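MUSIC INDUSTRY AND RECORDING, PART TWO
Handout for unit 3: How an album release is planned
Prepared by Efthymia Pappas
Version of 30/04/2024

Please read this handout before the class and bring it with you. We will use the case of the Hituver album again, so keep also your notes from the last unit.

1. What is a release date?

In the contract, the release date is the day when the public can buy or stream the record. In practice there are several dates, and students often mix them. The delivery date is when the label receives the finished masters. The announcement date is when the press gets the title, the cover and the track list. The street date is an old expression for the day when shops may put the record on the shelf. When you write your assignment, say always which date you mean.

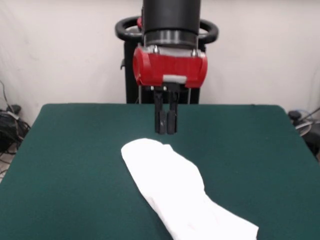 Fig. 1. Red gripper housing with two black fingers, over green felt.

2. The time between delivery and release

A small label like Moncrieff asks for the masters 11 weeks before the release. If there is a vinyl edition, it asks for much more. The pressing plant needs its own time, and the band has to approve a test pressing. A band that wants the vinyl and the digital version on the same day must plan from the vinyl backward.

In our case, Hituver delivered ten songs in December. One song came back from mastering with too much low end on side B, and it was cut again. The guitarist wanted to change also the order of the songs. The label said no — the sleeves were already printed.

Terms to know from this section: master, lacquer, test pressing, side length, catalog number.

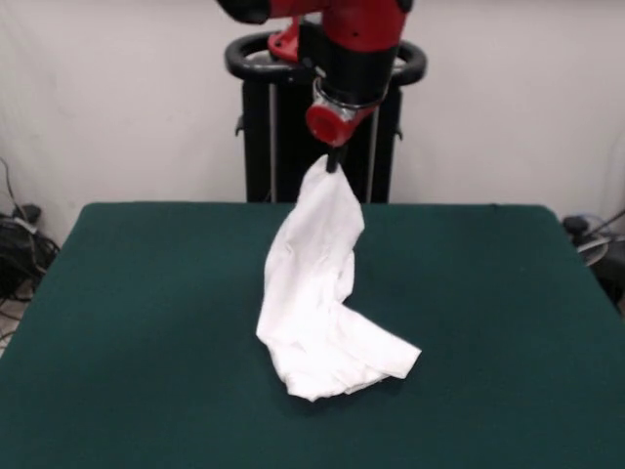

Fig. 2. White cloth held in the gripper.

3. Singles and guest players

Most rock albums have one or two songs published before the full record. The choice is not always the best song. Radio people prefer a short introduction and a voice that enters early. The song "Gretby" was chosen for Hituver for this reason, although the band liked better the long instrumental "1705".

Guest players need written permission from their own label. The permission says how the name will be printed, for example "appears courtesy of". It must also say if the guest can be named on the front cover and if the guest takes part in the video. Get this paper before the mixing, please. I have seen a finished solo removed from a record for a missing signature.

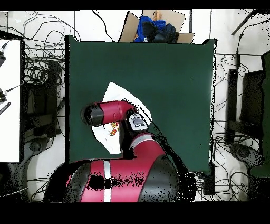
Fig. 3. Arm above the green tabletop, with a sheet of white paper.

4. Quantity and price

The first pressing was some 2000 copies. The distributor, Jomier, took the larger part of them and the band kept the rest for the concerts. Copies sold at a concert bring more money to the band per piece, but they do not count for every chart. We will calculate both cases in the class.

5. Homework

Write one page about an album which was released later than announced. Explain who decided the delay and what it changed for the tour. Use at least two sources from the time of the release — not only a later interview. Send the page to me before the next unit.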